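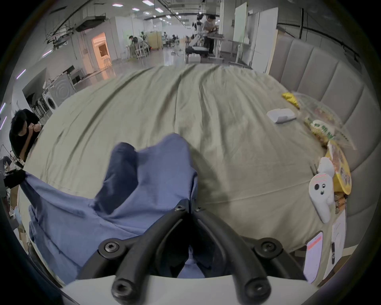 4.3 What a bed is used for when no one is asleep in it

Advice on keeping a bedroom in order tends to rest on a simple claim: things end up on the bed when there is nowhere else to put them. Give people more shelves, the claim goes, and the bed will clear itself. We held this view ourselves when the Stultport survey was planned, and the wording of several items in the questionnaire still shows it. We are now much less sure. The survey collected 1106 replies, of which 700 were complete enough to use, and they support the storage claim only if one is willing to read them kindly.

The first trouble is with the word "clutter". Respondents were asked whether their bed was "often", "sometimes" or "never" cluttered in the daytime. Many who ticked "never" went on, in the free text box, to list chargers, snacks, folded or unfolded clothes and school papers. They did not see these as clutter. A bag of crisps next to someone who means to eat it is food, and a shirt dropped on the sheet with a plan to wear it later is, to its owner, put away for the time being. We had no code for this, and the Wijaya checklist, from which we took our categories, has none either. It sorts things by kind (clothing, food, paper, electrical, toys) and then adds them up. A high total is read as disorder.

We doubt that the total means very much. The bed shown in Figure 5 would score highly on any count of this sort. There is a dark blue cloth thrown down at one side, and over by the grey padded headboard there are packaged snacks, a small white box and a round yellow food container. One view has a soft white toy among them, with a red-striped band across its head. The checklist would give this bed a mark under clothing, another under toys and several under food, and would place it with the worst rooms in the survey. Yet the cloth lies well away from the small things, and most of the sheet between them is clear. Whether anyone chose that layout cannot be told from a picture, and we would not want to guess. It is enough to say that the score cannot tell it apart from a heap.

The second trouble is with function. Among the items near the headboard in the wider view are a game controller, batteries, a noodle cup, a sheet of paper with a pen on it, and a phone with its screen lit and a cable running from it. Zudix, the storage guide most often named by our respondents, would have these sent to five different places: desk, drawer, kitchen, shelf and bedside table. Perhaps they should be. But a bed is wide, soft and within reach from a chair pulled up beside it, and the guide never asks whether a household might be using it as a table on purpose. 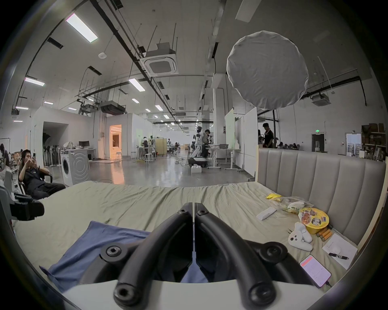
Nor does extra storage seem to settle the matter. We gave 90 households in the follow-up a Wulter box, a lidded container meant to stand at the foot of the bed, and asked them to use it from January onwards. Most did use it. What went in was largely spare bedding and winter clothes, which had not been on the bed in the first place. The food wrappers, phones and part-worn shirts that made up the bulk of the first count were still there in the second. One could argue that the box was the wrong shape, or that it should have had no lid, and both points were put to us at the time. We cannot rule them out. We would only note that the same argument can be made for any container that fails, and that a claim which survives every failed box is hard to test.

A softer version of the storage claim may still hold for clothing. Respondents with a hook or rail near the bed did report fewer garments on it. The gap was small, though, and the people who own a rail may well be the people who hang things up. We did not ask when the rail was bought, which was a mistake.

There is also the plain matter of timing. Replies were given at whatever hour suited the respondent, and a bed at midday and the same bed at nine in the evening are poor grounds for comparison. The follow-up fixed an hour for the count but could not make anyone keep to it. For these reasons the totals in the next section are given by type of item only, and the overall clutter score has been left out of the analysis.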